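Ticket 440: Phone drops from 90 percent to off after update
Product: Laizer phone, removable battery
Opened by: Roy Lockwood
Assigned to: Oranuch Ongart, Cluvdale phone support
Status: Waiting on customer

Problem as reported

Since the February update my Laizer shuts off with plenty of charge showing. The first time it read 90 percent. I plugged it in and it came back at 11 percent, then jumped to 64 within a few minutes. It has happened every day since. It is worst when I open the camera or get a call while the screen is bright. I have the original battery and one spare, a Pilasik, bought last summer. Both do it, but the Pilasik is worse.

Already tried: restart, battery saver on, removed two weather apps, cleared the cache.

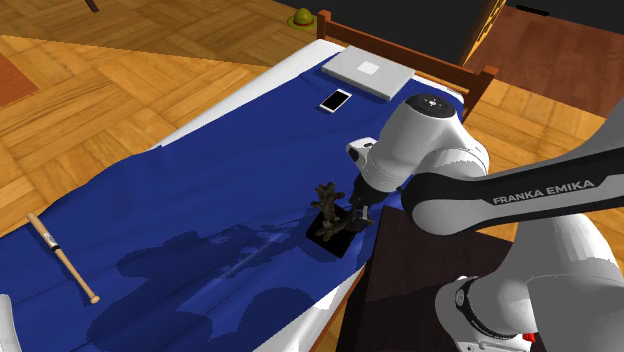 Step 1. Check the battery contacts

Asked customer to power off, take out the battery and look at the metal contacts on the phone side. Customer reports they look clean and none are bent. Wiped with a dry cloth anyway. No change.

Step 2. Battery readings

Customer opened the service menu and sent the numbers for the original battery. Charge cycles: 286. Health: Fair. Voltage falls sharply when the camera opens and recovers when it closes. The Pilasik shows no cycle count at all, only "Unknown." The update reads the cycle count to work out the percentage, so a battery that doesn't report one will give a wrong number on screen.

Step 3. Reset the battery gauge

Sent the following:
Put the original battery in. Do not swap during this test.
Use the phone until it turns off by itself.
Leave it off for an hour.
Charge to full with the phone still off, using the wall charger and not a computer port.
Turn it on and use it normally for two days.

Customer reply: Did this. Original battery is better. It got down to 22 percent before shutting off, where before it could go at any point. The camera still kills it below 30. I was using a Birden cable for the first charge and it took all night, so I did it over with the cable from the box. Same result.

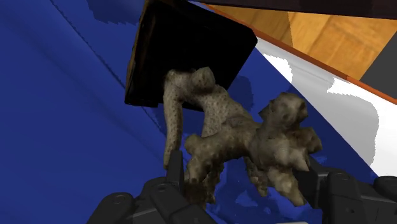
Step 4. Safe mode

Ran in safe mode for one evening on the original battery. Shut off at 24 percent with the camera open. Installed apps ruled out.

Current finding

Two separate issues. The original battery is worn and can't hold voltage under load. The Pilasik spare doesn't report its data to the phone, and the gauge reset will not fix that. Logged the Pilasik reading with the software team.

Next action

Replacement battery offered at the out-of-warranty price. Customer to confirm shipping address. Please stop using the spare until the software team answers. Ticket stays open.

Last updated 2023-02-28, O. Ongart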